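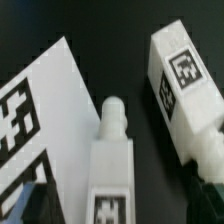
3. METHODS AND RESULTS

3.1 Survey layout

The leveling survey covered the footpath between the Huerta footbridge and the lower gate at Povadthorpe, a distance of 1163 m measured along the centerline. The purpose was to find out where surface water collects after rain and whether the existing cross drains are placed at the low points. A benchmark was set on the concrete step at the footbridge and given an assumed elevation of 200 m. All heights in this report refer to that value and not to sea level.

Fieldwork was done in October over four mornings. Readings were taken with an automatic level and a telescoping staff at 88 stations. Station spacing was closer on the curved section below the Bukik culvert, where the path surface has settled and the grade changes over short distances. Sight lengths were kept equal on the backsight and foresight wherever the hedge allowed it.

3.2 Reduction of readings

Field books were reduced by the height-of-instrument method. Leobardo Ocampo booked the readings and carried out the first reduction. The second was done from the same books in a spreadsheet. The two sets differed at two stations, both traced to transposed digits, and the corrected values are used in Table 4.

The loop was closed back to the footbridge step. The misclosure was within the tolerance given in the course handout and was distributed in proportion to distance. No adjustment was made for staff temperature.

3.3 Profile

The path falls steadily from the footbridge to the culvert, then flattens. Past the culvert there are two shallow sags. The first has a cross drain at its lowest station. The second does not — the nearest drain is uphill of it, so runoff that reaches the sag has no outlet except over the edge of the path. Silt lines on the grass at this location agree with the profile.

The plan was drawn at 1:3000 and the long section with an exaggerated vertical scale, as the sags cannot be read otherwise. Contours were not attempted. The cross sections extend only to the edge of the path, and the slope of the adjoining field was estimated by eye.

3.4 Comparison with the earlier drawing

The Zornov drainage drawing shows a single uniform grade below the culvert. Our heights do not support this. Either the path was built differently from the drawing or it has settled since, and the survey data cannot separate the two. A repeat survey from the same benchmark would be needed.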